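**January, open day, bench 2. Notes for me and whoever gets this next year.**

Doors at ten. By quarter past we had the Gidier people, two apprentices from Pawlak and a man who had come for the lathe and stayed for the biscuits. Urszula Kwiatkowski did the talking. I did the e-stop, which suits us both.

The plan was bin picking with the KUKA, one block at a time, visitors allowed to choose where in the bin the block goes. Good idea on paper. In practice every visitor over forty puts it dead in the middle and every child puts it flat against the wall, then watches my face.

Tally for the day: 51 picks tried, 9 missed. Seven of the misses were against a side wall, so the children have found our weak spot faster than the test plan did. The other two I'm blaming on the Traven settings, which somebody (me) loaded from the old folder at lunch.

Questions asked, most popular first:

- How much did it cost?
- Could it do my ironing?
- Why is it so slow?

It is slow as we cap the speed for visitors. Urszula explained this nicely nearly every time. The chap from Flevov wanted to know why we don't just tip the bin out, and I still haven't thought of a good answer.

Things to sort before the next one:

1. Rope the visitors further back. Two of them leaned over the bench to see in.
2. Find the Traven file with the right name and delete the other one. Properly, this time.
3. Recheck approach angles for sticks lying diagonally. The clamp on the rim stays where it is until this is finished, and so do the blue tape marks.

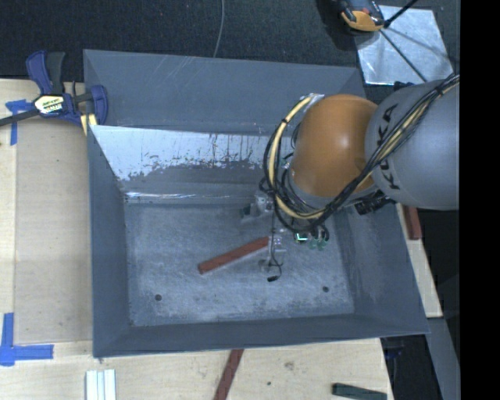 4. Print a sign with the price on it. Would save Urszula's voice.
5. More biscuits. We bought for thirty and the lathe man had most of a packet.

Pawlak want to send the apprentices back for a full afternoon. Said yes. Urszula to fix a time with them, I'll book the bench and put the speed cap in the start-up script so I can't forget it.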